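Speaker notes: Budgeting a two-arm bench cell
Lockwood site, equipment planning session

Slide 1 -- Scope

These notes cover what to put in the purchase request for a small bench cell with two arms. They do not cover control software or training of models. The audience signs for equipment or writes the request that somebody else signs. Keep to the slide order. Questions go at the end of slide 6.

State the planning figure first: 65 percent of the request is arms and grippers. The remaining 35 percent is where requests get sent back, so most of the talk is spent there.

Slide 2 -- What the request has to list

Read the lines in order:

Arms, with controllers and power supplies
Grippers and spare fingers
Cameras, one per wrist and one fixed
Table, rails and stands
Cables, connectors and strain relief
Task objects
Spares
Installation hours

Point out that the Uvville request had the first three lines and nothing else. It was approved in March and reopened in May to add a table. The second approval took longer than the first.

Slide 3 -- Task objects are a budget line

Small-object work wears out the objects. Pen capping is the task used for planning at Uvville, and it is a fair test of a parallel gripper: narrow parts, a closing fit, and a cap that can end up in any orientation. Buy the pens as consumables. Charge them to the project, under the same code as wipes and tape.

Ask for mixed colors and mixed barrel finishes, including at least one translucent barrel. A set of identical pens is cheaper and gives less useful results. Order replacement nibs only if the supplier sells them separately -- most fountain pens at this price are replaced whole.

Pause on the photo. Pens and caps are out on the table between the open fingers, and the caps lie at different angles. The yellow one is on its end. Each of those orientations needs its own approach, and the finger width sets how close together the parts can be placed. Finger geometry therefore belongs in the quote request, with a drawing.

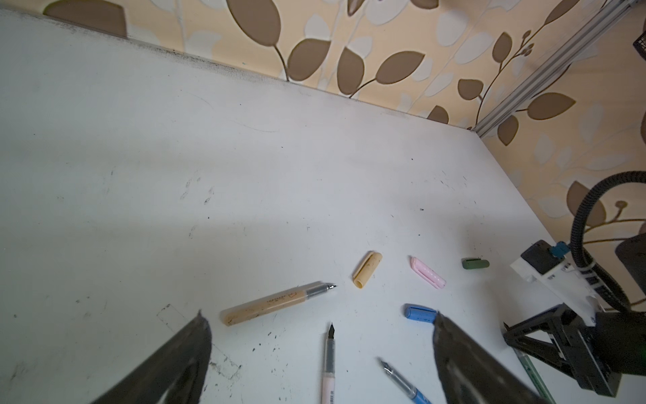 Slide 4 -- Table and mounting

A white top gives good contrast with most parts. It also shows every pencil line and scuff. Allow for one replacement top in the first year, or specify a surface that can be wiped with solvent. Get the supplier to confirm in writing which solvent.

Aluminum extrusion is priced by length, and brackets are priced separately. The Fletau quote left out the brackets. Check for the following before comparing two quotes:

Brackets and end caps included
Cut lengths stated
Hardware kit included
Delivery to the room, as opposed to the loading dock

Leave clearance behind the arms. Corrugated cable needs room to loop, and a bench pushed against a wall takes that room away. The standard layout drawing now shows 9 inches at the back. If the room cannot give 9 inches, move the stands forward and accept a smaller work area.

Slide 5 -- Spares and lead times

Quoted lead time on the Dudska arm package is 4 weeks from purchase order. Plan for the arms to arrive before the table. Storage has to be arranged in advance and should be locked.

Minimum spares for one cell:

3 pairs of gripper fingers
1 wrist camera
1 full cable set
1 power supply

Fingers are the item most often left off. They are cheap to add to the first order and carry a separate shipping charge on any later one. Connectors should come from the arm supplier. Substitutes have been tried at Lockwood and were taken out again.

Slide 6 -- Approval path

Requests go in by the end of September for purchase in the following year. Attach the layout drawing, both quotes and the spares list as a single file. Split requests are returned.

Installation hours are charged to the requesting group. Enter them even when the work is done in house -- a blank field stops the form.

Leave this slide up during questions. The form number and the current cost codes are in the handout.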